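The Parcel Room: A Gallery
April
By the Office of Residential Services, Mandwood College

Each spring the Office of Residential Services prepares examination parcels for students living in the college's residence halls. The work is done in the Parcel Room on the lower floor of Voß Hall, and it occupies most of the month. This gallery follows the parcels from the delivery of goods to the day of distribution. It has been prepared for residents, for families who have asked how the parcels are put together, and for staff in other departments who may be asked to assist in future years.

A total of 447 parcels will be issued this year, one for each resident registered at the start of the term. Students living off campus are served by a separate program through the Punton Street office and should contact that office directly.

The Room

The Parcel Room was formerly the linen store for Voß Hall. The shelving along the north wall dates from that period and was kept when the room was converted, as it proved deep enough to hold two rows of cartons. The door is wide enough for a hand truck. Natural light comes from a single high window, and the ceiling lights were replaced during the winter break.

Work Surfaces

Packing surfaces are covered with cloth during the parcel season. The cloths protect the finish of the furniture, keep cartons from sliding, and make small items easier to find at the end of a shift. They come from the hall's own supply and include a number of older patterned pieces no longer in use elsewhere. Cloths are shaken out each evening and laundered once a week.

Deliveries

Goods arrive at the service entrance between 7 a.m. and 10 a.m. Each delivery is checked against the order before it is signed for. Cartons with crushed corners are opened at the entrance so that the contents can be inspected. Damaged goods are recorded on the delivery sheet and set aside for return. In the second week of April the service entrance was closed for paving, and deliveries were received at the main door of the hall. The Office thanks the residents of the first floor for their patience with the noise.

Shelving and Labels

Every shelf carries a label giving the kind of item, the date received, and the earliest expiration date on the shelf. Labels are handwritten on white card. A printed system was tried last year and was given up after the printer was moved to another building. Savory goods are kept on the left side of the room and sweet goods on the right. Tea, cocoa and instant coffee have their own shelf near the window, where the air is driest.

What Goes into a Parcel

The standard parcel contains both sweet and savory snacks, two kinds of hot drink, a packet of tissues, a pen, and a card with the library's extended hours. All food items are individually wrapped by the manufacturer. The Office does not repackage food or accept homemade items, however kindly they are offered. Residents who have registered a food allergy receive a parcel packed separately from a restricted list. These parcels are marked with a green dot on the lid and are handed over in person at the front desk.

The Choice of Snacks

Selections are reviewed each year with the help of a short questionnaire sent to residents in the fall. Several respondents asked for a wider range of products from outside the United States, and the order was changed accordingly. Small packets of cookies, rice crackers and seaweed snacks were among the items most often requested. Granola bars, which were included for many years, received little support and have been reduced to one per parcel. The full results of the questionnaire can be read at the front desk of Voß Hall.

Ordering

The main order is placed in February through the college's regular supplier, Pasis, and a smaller supplementary order follows once the number of residents has been confirmed. This year's sweet goods order came to 879 individual packets, not counting the chocolate, which was ordered late in order to avoid storing it in a warm room. Any goods left over are offered to the night staff of the halls and to the student pantry on Punton Street.

Cartons

Goods are moved between the shelves and the packing surfaces in open cardboard boxes. Many of these are delivery cartons kept from earlier shipments. Cartons are reused for as long as the bottom seam holds. Tape is renewed where necessary, and old shipping labels are removed or covered so that a box is not mistaken for an unopened delivery. The finished parcels themselves are packed in plain mailing boxes bought flat and folded in the room.

Folding

Folding the mailing boxes takes longer than most new helpers expect. The side flaps must be turned in before the front panel is raised, or the lid will not close. Folded boxes are stacked no more than eight high. A sample box, cut open along one edge to show the order of the folds, hangs on the wall beside the door and is replaced when it becomes worn.

Sorting the Sweet Goods

Mixed cartons are sorted before packing begins. Packets are handled by the edges where possible, particularly cookies, which crumble under pressure and reach the resident in poor condition if they have been gripped across the middle or dropped from a height. Each packet is looked over for an open seal. Any packet with a tear or a weak seam is withdrawn, whatever the state of its contents. 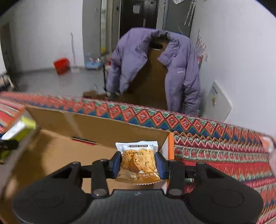
Heavier items go into a parcel first. Drinks and tins of soup are placed flat on the bottom, with crackers and cookies standing on end around the sides, and the card from the library is laid on top where it will be seen when the lid is lifted. Tissue paper is added only if the contents shift when the box is tilted. The order of packing is posted above the sink and should be followed even when the room is busy, as a parcel packed out of order is rarely able to close.

Dates and Stamps

The printing of dates differs from one manufacturer to another. Some give the date of production and others the date by which the product is best eaten, and the order of day, month and year also varies. Where a date is unclear, the packet is compared with the outer carton. If the question cannot be settled in this way, the item is not used. A reference sheet showing the date formats used by the current suppliers is kept in the blue binder on the desk.

Ingredients in Other Languages

Imported items are supplied with an English list of ingredients, either on the packet or on a sheet enclosed with the shipment. Copies of these sheets are kept at the front desk of every hall during the examination period. Residents who are uncertain about an ingredient are asked to consult the sheet before eating the item. Desk staff can provide a copy by e-mail on request.

Checking

A second person checks each parcel before the lid is closed. The checker works from a printed list and initials the underside of the lid. Missing items are added at once from the shelf. The checker does not repack the parcel, but returns it to the packing surface if the arrangement needs attention. In the first week of packing this step was carried out at the end of each shift. It now takes place as each parcel is completed, and the change has reduced the number of boxes that have to be reopened.

Storage Before Distribution

Completed parcels are held in the study room next door, which is closed to residents for this purpose from the middle of the month. Parcels are arranged by hall and then by floor. The blinds are kept down and the radiator is turned off. Residents who normally use the study room may reserve a place in the second-floor reading room through the hall desk.

Distribution

Parcels may be collected from the desk of each resident's own hall between 4 p.m. and 8 p.m. on the days announced by e-mail. A college identification card is required. A resident may collect a parcel for a roommate if the roommate has written to the desk beforehand. Parcels not collected by the end of the examination period are opened, and the unexpired goods are transferred to the student pantry.

Returning Packaging

Mailing boxes in good condition may be returned flat to any hall desk. Residents are asked to remove all food and wrappers first. The collection bins will remain in place until the halls close for the summer.

Assisting in the Parcel Room

Packing shifts last two hours and are open to residents and staff. No experience is needed. Hands must be washed on arrival, and long hair should be tied back. Bags and coats are left on the hooks in the corridor. Those wishing to take part may sign up at the front desk of Voß Hall, where the schedule for the remaining shifts is also posted.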